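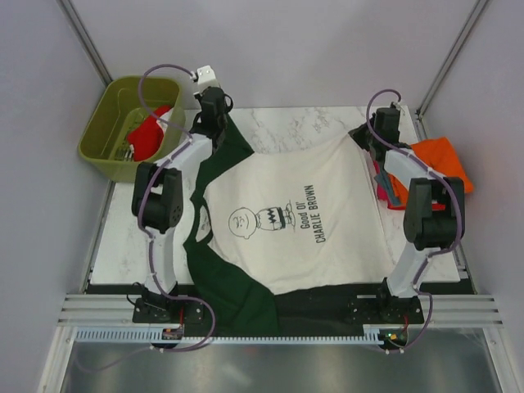 白身子、深绿袖子的插肩T恤,摊在大理石纹的桌面上

年底这几天一直在收拾衣柜,收拾到T恤这一层就卡住了。毛衣好办,牛仔裤也好办,往那儿一对折就成了,偏偏是T恤,薄薄一件,我能跟它耗上小半天。尤其是插肩袖的。我大概是对这种两种颜色拼在一起的衣服没有抵抗力,看到就觉得精神,买的时候从来没想过叠的时候会怎么样(谁买衣服会想这个呢)。

先说说为什么插肩袖难叠。普通的T恤,袖子和身子之间有一道竖着的缝,就在肩膀那里,你眼睛一看就知道该从哪儿往里折,顺着那道缝进来一点,袖子一收,两边一对,方方正正。插肩袖没有这道缝。它的缝是斜的,从领口一路斜到胳肢窝,手摸过去没有一个明确的“肩”,你以为自己折的是袖子,折完一看,半个肩膀连着一点领口都跟着翻过去了。再加上袖子和身子颜色不一样,稍微歪一点就特别显眼。纯色的衣服歪一点没人看得出来,白身子绿袖子的,绿边露出来多宽多窄,一目了然,左边宽右边窄,看着就难受。

我以前的叠法是从我妈那儿学来的,在床上叠。衣服正面朝下,两边往中间收,袖子折回来,然后从下往上对折再对折。在床上叠有个毛病,床是软的,底下还有被单,衣服铺上去以后会跟着被单一起皱,你抹平了上面,下面又起来了。在Skerngate租房子的那几年我没有像样的桌子,就一直在床上凑合,叠出来的东西勉强算个方块,往柜子里一塞,第二天抽出来就散了。那时候也不觉得有什么问题,反正要穿的时候再抖一抖。

后来换成在桌面上叠,差别大得我自己都吃惊!光滑的硬桌面,衣服放上去能滑动,这一点特别要紧。你提着两个肩膀往后轻轻一带,整件衣服就顺着桌面拉直了,下摆自己会跟过来,不用到处去拍去抹。浅颜色的桌面还有一个好处,深色的袖子放在上面轮廓很清楚,哪里折进去了,哪里还翘着,一眼就能看到。白色的那一块就差一点,白对白,得稍微低下头去看影子。

我现在的顺序大致是下面这样,写得啰嗦,见谅,因为我自己就是照着啰嗦的法子才学会的。

第一步先把衣服提起来。捏的地方不要太靠袖子,要靠近领口两边、肩膀最上面那一段。插肩袖的衣服如果捏在袖子上,一提起来身子就往下坠,斜缝被扯开,放下去以后胸口那里会鼓一个包。捏在肩上,整件衣服垂得就比较匀。提起来以后别急着抖,先看看两只袖子是不是都耷拉在外面,有没有哪一只卷在里头。我有好几回叠完了才发现里头裹着一只没翻出来的袖口,只好从头再来。

第二步是放下去。放的时候让下摆先碰到桌子,再一点一点把上身送过去,像铺桌布那样。急急忙忙一扔,空气全兜在底下,布面上就是一个一个的小鼓包。放好以后两只手从中间往外推一推,力气要轻,棉布这东西你越使劲它越跟你拧着来。

第三步是袖子。插肩袖我现在都不按缝来折了,按领口来折。从领口的边上往外让出一个手指的宽度,顺着往下比一条直线,一直比到下摆,把外面的部分整个翻进来,袖子再折回去,让它贴着这条边往下躺。这样做下来,绿色的部分会集中在上头和两边,中间留一整块白的,叠好了特别好看,像个镶了边的小枕头。另一边也是一样。两边翻进来以后最好不要叠在一起,中间挨着就行,叠在一起的话中间厚两头薄,码起来会往一边倒。

第四步从下往上折。我试过对折再对折,也试过折成三段,最后还是看抽屉的高度。抽屉深就对折两次,浅就折三段。折完翻过来,看看正面,领口正中间朝上,齐活。

说得很轻松,做起来当然是另一回事。我最常出问题的就是在第三步和第四步中间,上头那一截总是不肯趴下去。袖子这边布有好几层,一层叠着一层,你把这边按下去,那边就拱起一个尖来;把尖压平了,边上又卷出一个小筒子。折到这个份上千万别拿手掌去拍,拍只会把褶子拍死。我现在的办法是把拱起来的那一层单独拎起来,松一松,让它自己落回去,然后再从折边那一头往外捋。有时候要来回两三次,急也没用。

还有一个小地方我想多说两句,就是折边里面露出来的那一条布。两种颜色的衣服,反面的颜色往往跟正面有点差别,折得不齐,就会在绿的和白的中间露出一小条里子。以前我看到这一小条就想拆了重来,后来想想,放进抽屉以后谁会趴在那儿看呢,就随它去了。(写到这里还是忍不住去抽屉里看了一眼,有两件露着,手痒,又拿出来叠了一遍。)
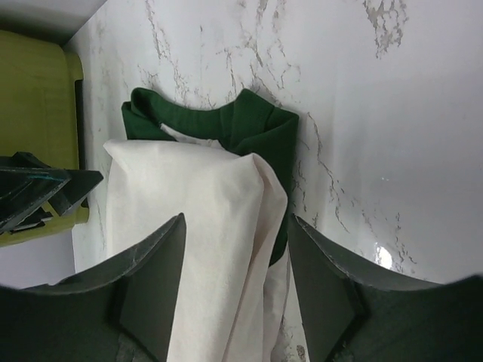

有位读者在上一篇收纳的文章下面留言说,插肩袖的衣服她从来不叠,统统卷起来,袖子往里一搭,从领口往下一路卷到底,几秒钟一件,塞在抽屉里也不会散,为什么要花那么多工夫去跟那几条斜缝较劲呢?

我认认真真想了一下这个问题,还专门卷了一个星期试试看。卷确实快,也确实省地方,出门装箱子的时候我现在都是卷。可是在家里,我还是喜欢叠的。一来卷过的衣服,肚子那里会有一道一道横着的印子,穿上身要过好一会儿才下去,厚一点的棉布尤其明显。二来嘛,就是纯粹的个人爱好了,我喜欢拉开抽屉看到一排平平整整的边,绿的一件,灰的一件,白的一件,像书脊一样。卷起来的都是圆的,从上面看过去一个个小漩涡,也挺可爱,只是我老分不清哪个是哪个,每次都要抽出来看,抽出来又懒得卷回去。所以您那边卷得好好的,就继续卷,我这边接着叠,咱们各收各的抽屉。

顺便交代一下抽屉。上一篇有人问我柜子是哪里来的,是在Matell买的,四层的矮柜,叫Memon,宽104厘米,正好能放进窗户底下那块地方,左右各剩一条缝,吸尘器的扁头刚刚伸得进去。买的时候打折,261块,搬上楼的时候我后悔了一路,装好以后又觉得很值。抽屉不算深,T恤折三段立着放正合适,折两次就会高出来一点点,关的时候蹭着上面那层的底板,沙沙响。我一开始不知道是什么声音,还以为滑轨坏了,把整个抽屉卸下来看了一遍,结果是一件旧T恤的领子顶在那里。

立着放这件事我也犹豫过。平着码的好处是可以码得很高,坏处是永远只穿最上面那两件,下面的压上半年,压出来的折痕跟刀切的一样。立着放以后每件都看得见,连好久没穿的都轮上了。但是立着放有个前提,抽屉要装到差不多满,要是空出一大截,前面的就会慢慢躺下来,一件带着一件,跟多米诺骨牌似的。我用一个鞋盒盖子竖在后面挡着,不怎么美观,管用就行。衣服多了就把盖子往后挪,少了往前推。

这次收拾还翻出来几件实在不该留的。领口已经松成波浪形的,腋下泛黄的,还有一件洗缩水了,我穿上去像借了小孩的衣服。这些我都没有叠,叠了就舍不得扔了,真的,一件衣服只要整整齐齐叠好放在那儿,看着就又像能穿三年的样子。所以我的规矩是先挑后叠,要走的那些直接团一团放进袋子里。领口松的两件剪开当了抹布,擦窗户很好使,比专门买的布还不掉毛。

倒是有一件深蓝袖子的,袖口开了线,布还好好的,我拿去楼下的Vulevska改衣店补。铺子很小,门口挂着一排等人来取的大衣,进去要侧着身子。补袖口要等到过完年才能拿,我说不急,冬天也穿不着。出来的时候看到她们柜台上叠好的衬衫,一摞一摞的,边齐得像拿尺子比过,我站在那儿看了好一会儿,回来把自己抽屉里那几件又重新捋了捋。

对了,洗完以后怎么晾,对叠也有影响,这个放在后面补一句。插肩袖的T恤我不用衣架挂着晾,它没有肩缝撑着,衣架的两个头会在袖子上顶出两个小包,干了以后怎么叠那里都是鼓的。我是从下摆对折搭在横杆上,袖子朝下垂着,收下来的时候趁着刚干透,布还软,马上叠。在椅背上堆过一夜的,第二天再叠就要费劲得多,满身都是乱七八糟的小褶子,抹也抹不开。我家那把椅子常年背着一座小山,上个星期刚刚清空,今天早上又有两件搭上去了。

T恤这一层算是弄好了,下一层是袜子和围巾。围巾我还没想好怎么放,卷着占地方,叠着又滑,那条长的怎么弄都会从边上溜下来。哪位有好办法,麻烦在下面写一写,我过两天开始收拾,正好可以照着试。

2024年12月27日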